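About Cliswood

Cliswood is a research group working on one problem: how a two-armed robot can learn to handle household objects from recordings of people handling them. We are based in Zamarthorpe and run a second test room in Nultuddale. The group has six full-time staff.

What we work on

Our main method is called Harb. It takes first-person video of ordinary manual tasks and produces a grasp plan for each arm. Most earlier work in our area treated the two hands as separate problems and joined the results at the end. Harb estimates both hands together, so the plan for the left arm depends on what the right arm is holding, and the reverse.

The input is plain color video from the head. We do not use gloves, markers or depth sensors during recording. Hand pose is estimated per image, object outlines are tracked between images, and a contact model assigns each visible finger to a region of the object. Fingers hidden behind an object are filled in with a confidence score - low-scoring contacts are passed to the planner as constraints it may relax.

Current results

The present training set holds 1,510 recordings made in lived-in homes. A held-out set of 217 recordings is used only for evaluation. No home appears in both.

On the test bench each new version of Harb is run for 100 trials per object class. A trial passes if both objects are lifted, held upright and set down without a regrasp. Boxes and mugs are the most reliable classes. Clear containers remain the hardest. Their outlines are weak against pale floors, the contents bend the background, and the label is often the only stable feature to track. When a hand covers part of the label, the error in estimated rotation grows quickly.

We report failures by cause (tracking, contact, planning, hardware) and publish the counts with each release. The October release moved most of the remaining clear-container failures from tracking to contact, which we consider progress, though the overall pass rate changed little.

How we record

Recordings are made in the home as it stands. Furniture is not moved and backgrounds are not cleared. Participants may sit or stand, and choose their own grip. Paired-object recordings use two items of the same general type that differ in cap, body shape or label, one in each hand.
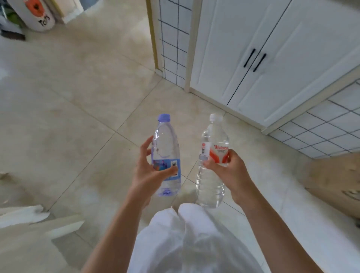 Each recording is checked by two annotators before it enters the training set. Where they disagree on a contact region, both labels are kept and the contact model is trained on the pair.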